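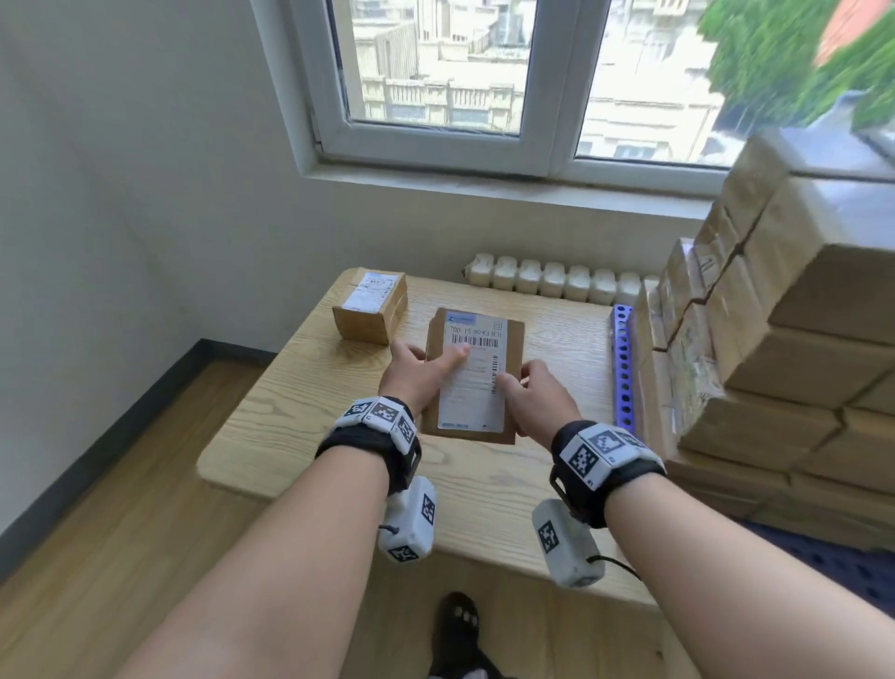 Plalano flat mailers and small shipping boxes, mixed pack: review

I run a small mail-order business out of a back room, mostly sewing notions and spare parts, and I go through a lot of cardboard. For years I bought whatever the office supply store had. In August I switched to the Plalano mixed pack, which has a flat mailer and 4 sizes of box, and I have been using it since then. I paid full price for it.

The mailer is the piece I use the most. It is a rigid brown board that ships flat, folds over and closes with a peel strip. A printed pattern, a card of buttons or a couple of zippers fit without bulging. The board is stiff enough that I stopped adding a backing sheet. A full-size shipping label covers most of the front, so measure yours first if you use the big ones. I have had to trim a few, and you do not want to fold a barcode around an edge.

The peel strip holds well if you press it down along the whole length. If you only press the middle, the corners lift. My sister-in-law Odette Vidal helps me with orders, and she runs a bone folder over each one. I use my thumb and have had two come back with an open corner, so she is probably right.

The boxes are ordinary brown corrugated, single wall. They come flat and you tape them yourself. The smallest is a good size for thread or a small jar. The next two up are close enough in size that I mix them up when they are unfolded, and I wish Plalano printed the size on a flap. I now write it on with a marker when I open a new bundle.

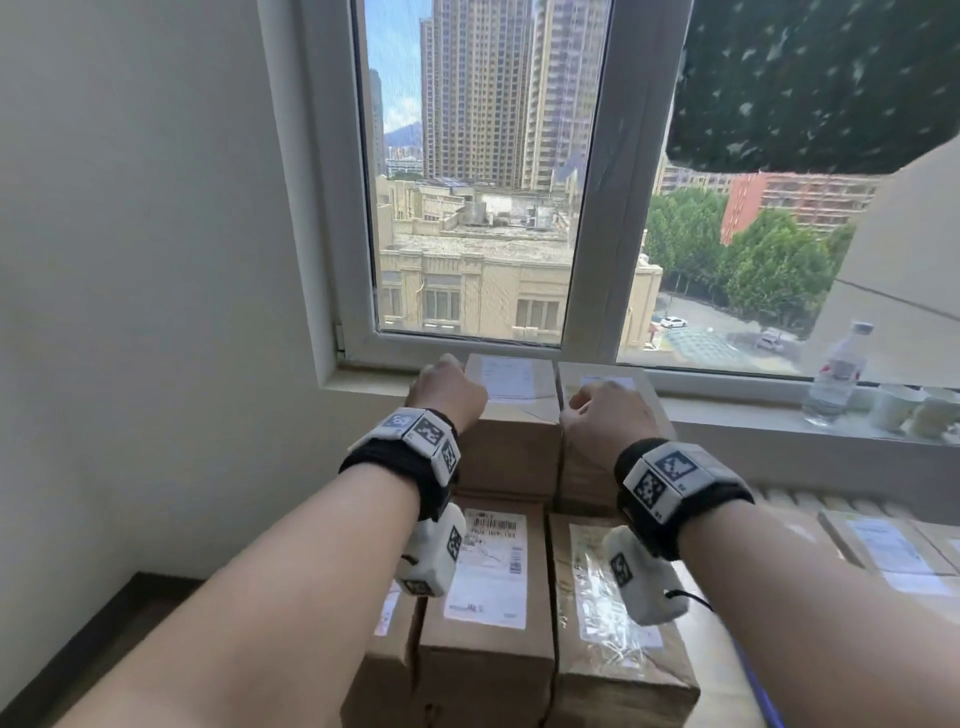
Stacking is where these did better than my old ones. The sides stay square and the tops do not sag with another layer on them, at least at the weights I ship. My heaviest orders are 11 pounds and those go at the bottom. I would not use single wall for anything much heavier than that. Peninah Ondieki, who sells pottery, tried the largest size for a set of bowls and went back to double wall after one order.

Labels stick to the board without trouble. I use plain paper labels with clear tape over them on some orders and a plastic pouch on others. The pouch is quicker if there is an invoice to go in, but it reflects the light and I have to tilt the box to read it. Taped paper is easier to check when the day's orders are piled up. Do keep the tape smooth over the barcode.

The board does take up damp. I left a bundle on the floor by an outside wall one winter week and the flaps went soft. Since then the unfolded stock lives on a shelf and I have had no more of that.

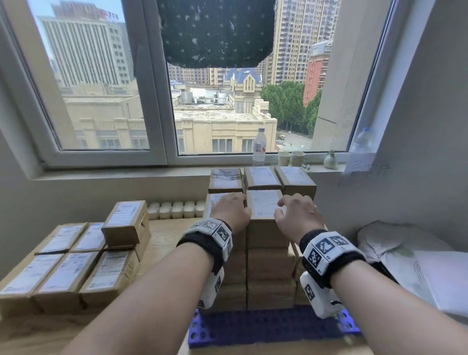
For sealing, I tried Protus paper tape first and it did not grip the board well in a cold room. Pusik clear tape does, and it costs less. One strip along the center seam and one across each end is enough for the small sizes. On the largest I go over the bottom twice.

The pack costs more per box than buying a single size in bulk. If you only ship one kind of thing, get the bulk bundle from Shiferaw or whoever is near you. If your orders vary like mine, the mix saves filling a big box with paper to send one small item. I run out of mailers long before I run out of the largest box, and Plalano does not sell the mailers separately in less than a case.

Delivery took 4 days. In the last pack, 15 of the mailers had a crushed corner from the strapping. I emailed and they sent replacements without asking for the damaged ones back. The crushed ones still worked for local orders.

I would buy it again, and I have another pack on order.

Posted April 10, 2020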